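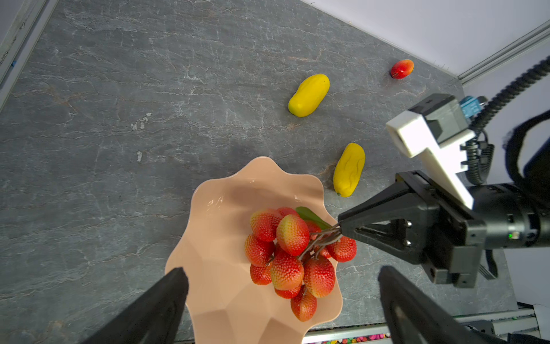
Artificial lychees in a peach-pink bowl with a wavy rim.

FOR IMMEDIATE RELEASE

Kakodora, the Gultatley fruit shop, puts 82 recipes into its first cookbook

GULTATLEY, 24 Oct 2023 - I've been selling fruit on Rahimi Street long enough to know what people ask me at the register, and it's nearly always the same thing: "Okay, but what do I do with it?" So I wrote it down! The Kakodora Fruit Book goes on sale today at our shop in Gultatley and at our stall in the Henow covered market, and I'm so excited I've already dropped a box of them on my foot.

My name is Cempaka Subramaniam and I own Kakodora. We sell tropical fruit, mostly, plus the things that go well with it (limes, palm sugar, coconut milk, a chili salt I could eat with a spoon). The book covers 23 kinds of fruit, from the ones everybody has met, like mango and pineapple, to the ones that get poked and put back, like soursop and snake fruit. Each fruit gets its own chapter, with notes on how to pick it, how to cut it, how to keep it, and then the recipes.

There are 82 recipes in all. I had a lot more. My editor, Endang Tarigan, went through the pile last winter with a green pen and took out everything that needed a special pan or a trip to three different stores, and also my durian lasagna, which I still stand by. What's left is weeknight food. Green papaya salad with peanuts and too much lime. Chicken thighs roasted over pineapple. A lychee and ginger ice that takes about as long as washing the blender afterward. Jackfruit curry, two ways, one of them for people who say they don't like jackfruit.

Endang also made me test everything in an ordinary home kitchen, on an ordinary stove, and write down what really happened. That slowed us down a lot (we were supposed to be finished in July) but the book is much better for it. The mango pickle went through six rounds. The first round was so salty that my sister thought I'd mixed up the jars.

"Cempaka talks the way she cooks, quickly and with plenty of detours, and I wanted to keep that on the page," said Endang Tarigan. "My job was mostly getting her to put a number in front of the word teaspoon."

She's right, I did write "some salt" in nearly every recipe. There are proper measurements now, in cups and spoons with grams next to them.
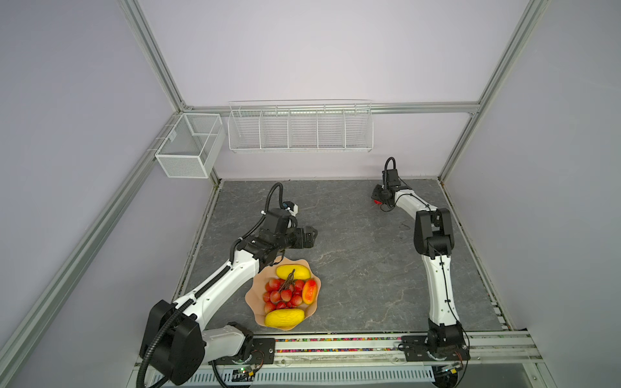 White wire storage on the pale walls, and the gray marble-patterned table.

The part I'm proudest of is the middle section, which is called What's In The Drawer. It's for that evening when you have half a pineapple, two soft bananas and a lime that has seen better days. You look up whatever you've got and it sends you to something you can make with it, and most of those are done in one bowl. My neighbors have been using a photocopied version for months, and they keep coming in to tell me which pages are stuck together. I take that as praise.

There's a good long chapter on storage too. I know storage sounds dull, but please read it, it'll save you money! People put bananas right up against everything else and then wonder why the avocados went all at once. People keep unripe mangoes in the fridge and tell me they're sour. I've written out what goes on the counter, what goes in the fridge, and what you should cut up and freeze the minute you get home. Pineapple freezes beautifully. So does jackfruit. Whole bananas will freeze as well, but peel them first, or you'll be standing at the sink with a knife and a bad temper.

What it costs and where to get it

The first printing is 726 copies, which is an odd number because that's how many the paper we liked would stretch to. The printer called to ask if I wanted to switch to a thinner sheet and round it up, and I said no. It's a soft cover with sewn pages, so it lies flat on the counter while you cook, and the cover has a coating you can wipe down. I spilled coconut milk on mine on purpose and it came right off.

You can buy it at the Gultatley shop or at the Henow stall, or you can order it by phone and pick it up from either place. If you buy a copy in person during the first week, we'll put a lime and a small jar of the chili salt in the bag with it. When the jars run out, they run out, I only have so many lids.

Local bookstores and cafes that would like to carry it can write to us at the shop. We do a fair trade price and I'll deliver them myself if you're anywhere along my Henow route. Schools and libraries in Gultatley can have a copy free, just send somebody in to get it.

Come and taste things

We're doing tastings at the shop all through the first week, every afternoon until the food is gone. There'll be the green papaya salad, the lychee ice, and a banana bread with palm sugar that has made at least one grown man go quiet. Endang will be there for most of it to sign books. I'll be there for all of it, cutting fruit and talking too much. Kids are welcome, and there's a page at the back of the book with recipes they can do without a sharp knife (the mango one is a two-handed job and they will need a bath).

If you have an allergy, please ask before you dig in. There are peanuts in the salad and we use the same counter for everything.

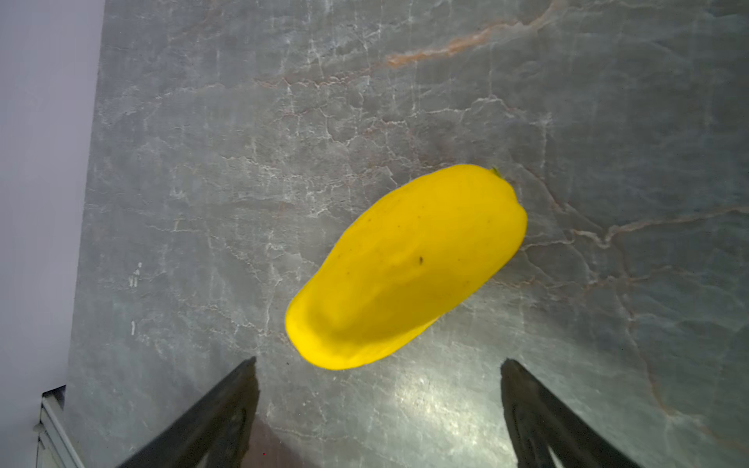

Can I use canned or frozen fruit if I can't get it fresh?
Most of the recipes are fine with either one, and each chapter has a note telling you how to adjust the sugar and the cooking time. The salads are the exception, so for those I'd wait until you can get fresh.

A few people have asked me about a second book. Let me sell this one first! But I do have a folder, and the folder has a lot of pickles in it, and Endang has been seen buying another green pen.

About Kakodora

Kakodora is a family-run fruit shop on Rahimi Street in Gultatley, with a stall in the covered market in Henow. We sell fresh tropical fruit, pantry goods and our own chili salt, and we run small cutting classes for people who'd like to meet a jackfruit with some company.

Press contact

For review copies, recipe reprints or a chat, ask for Cempaka Subramaniam at the Gultatley shop. Mornings are best, before the deliveries come in. You're welcome to reprint any two recipes from the book with a credit to Kakodora, and if you cook them, please send me a note about how they came out.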